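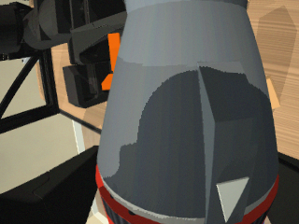 The wrist camera on the right arm is giving us almost nothing usable in the simulator, and I would like to sort out the mount before anyone bolts the real one on. Most of the view is taken up by a large gray tapered body with a red band around its base, and what is left over at the sides is floor, a bit of black framework and dark mechanical parts that look like another arm. The tabletop work can't be judged from that. Opening this ticket so the settings are in one place.

Project: Grumari (two-arm sorting table)
Opened by: Pak-hei Wei
Assigned to: Teodora Vasić
Status: Open
Component: simulation / cameras
Priority: blocks the mount print

Setup
Scene file is the one from the shared folder, revision 547. Both arms loaded from the same robot description. Camera is attached as a child of the last wrist link. Horizontal field of view is 110 degrees, near clip is at the default. No changes to lighting.

Expected
Gripper fingers at the bottom of the view, tabletop and cubes filling the rest.

Observed
Gray body in the middle from top to bottom. The shadow across it has stepped, pixelated edges. There is also a hard crease down the right half where the shading changes suddenly. I don't know if the crease is a mesh fault or a normals fault, so I am listing it under the same ticket for now.

Steps tried
1. Restarted the simulator and reloaded the scene. Same result.
2. Raised field of view from 110 to 120. More floor at the sides, same body in the middle. Put it back to 110.
3. Hid the visual mesh of the last wrist link. No change, so the gray part belongs to something else.
4. Checked the overhead camera in the same session to rule out a wrong arm pose. 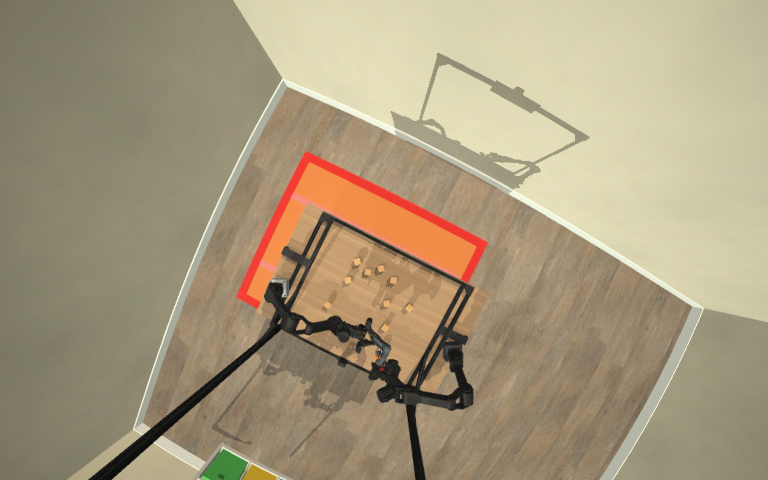 Overhead camera, same scene. Cubes on the table, both arms reaching in from the near side, wrists close together at the front.

The overhead view renders normally. Table, floor marking and bins are all present. The shadows on the floor and on the cream wall follow the shape of the frames, so I don't think the light itself is misplaced. The near side is where I would look first. The two wrists share very little space there, and a camera sitting on one of them could easily be pointed at hardware instead of wood.

Comment – Teodora Vasić
Step 3 only clears that one link. Please hide the others one at a time, starting from the gripper base and working back, then do the same on the left arm. Write down which one makes the gray body disappear. Also print the camera's world position and its forward axis. The exporter we used in June wrote camera offsets in the parent frame of the joint and the loader reads them in the link frame. That would rotate the view by a quarter turn on any link with a twist in it.

Comment – Pak-hei Wei
Went through both arms. Left arm made no difference. On the right arm, hiding the link two joints back from the gripper clears the view. Forward axis points back along the arm, away from the fingers. Position is within the printed bracket, so the offset is fine and only the rotation is off.

Comment – Ebbe Rønning
I have the bracket in the slicer and can hold it. Does the rotation change where the screw holes go? If it does I would prefer to know before using up the good filament. The Onthorpe printer is free every evening after 6.

Comment – Teodora Vasić
Holes stay where they are. Rotation is wrong in the file only. Print it.

On the file: change the camera rotation by hand, do not re-export. A re-export will overwrite the joint limits Pak-hei set on the shoulder – those were never copied back to the source model. I will fix the exporter separately.

For the jagged shadow edges, raise the shadow map resolution one step and see if the frame rate holds. The steps come from the map being stretched over the whole room. It is cosmetic for us unless the block detector starts finding edges in it.

The crease should get its own ticket. Load the link mesh alone and recalculate normals with smoothing on. If the ridge stays, the decimated mesh lost faces there and we go back to the full one.

Comment – Pak-hei Wei
Rotation edited, saved as a new revision. Crease moved to a separate ticket. Shadow map not touched yet, the shop laptop is slow enough already. Leaving this open until I have run the camera through a full reach on both arms.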